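Nedlow talk, notes to self
Working title: The Drawer of Dead Chargers, or Why We Keep Cords

Wait for the stragglers. The Trivstead library chairs scrape, so don't start on the first quiet moment, it's a trap.

Open with the drawer. Everybody has one. Ask for a show of hands: who owns a charger for a phone they no longer own? Pause. Who owns two? Pause longer. Somebody always laughs and then looks worried. Do not ask who owns seven. I asked in April and lost ten minutes to a man with an answer.

My own drawer. Tell it straight. Emptied it onto the bed last winter, meaning to be ruthless. 150 inches of something with a flat plug. A cord for a camera I sold. Three cords for the one thing I still use, all of them too short. Put everything back except a rubber band, which had died. Felt lighter for a whole evening.

Slide 3. Leave it up while I drink some water.
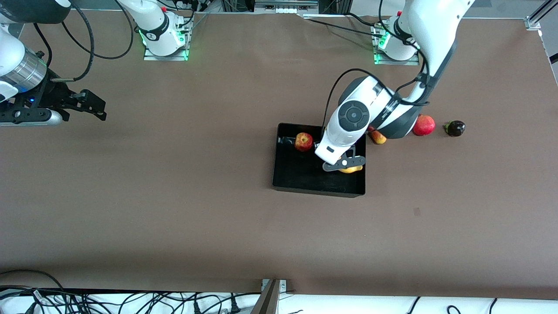 So, why do we keep them? The official reason is that we might need one. Fine. In eight years I've needed something from the drawer once, and I bought a new one before remembering I had a drawer. The real reason is that a cord doesn't look finished. A broken mug tells you it's broken. A cord just lies there looking capable. Point back at the slide: black cables looped along the white arm, hanging down in arcs by the joints. Those have somewhere to be. Mine are the same color and have been in a knot since we moved. (If this gets nothing, go straight to guilt.)

Guilt. Short section, keep it short. We paid for the thing. It came in a nice box. We kept the box too, but that's the second talk, the one Trivstead turned down.

Labels. I went through a labeling phase. Masking tape, good pen. Half the labels now say "IMPORTANT" and the other half say "not this one." Read two or three out loud, bring the actual cords in the Duseo tote bag. Check the bag for the sandwich first.

The practical part, for anyone who came for advice. Take everything out. Match each cord to a thing you can physically touch. Anything left over goes in a bag with today's date on it, and the bag goes in a closet. If you haven't opened it in a year, take it to electronics recycling without looking inside. Looking inside is how I got here. Someone will say a year is too long. Let them.

Budget question always comes up: 100 dollars' worth of plastic bins will not fix this. I have the bins. They are full of cords.

Thank El Idrissi for the projector and the coffee. Say the name slowly, I rushed it last time.

Questions. If there are none, hold up the mystery cord, the one with the square end, and ask if anyone recognizes it. Do not let anyone give me theirs.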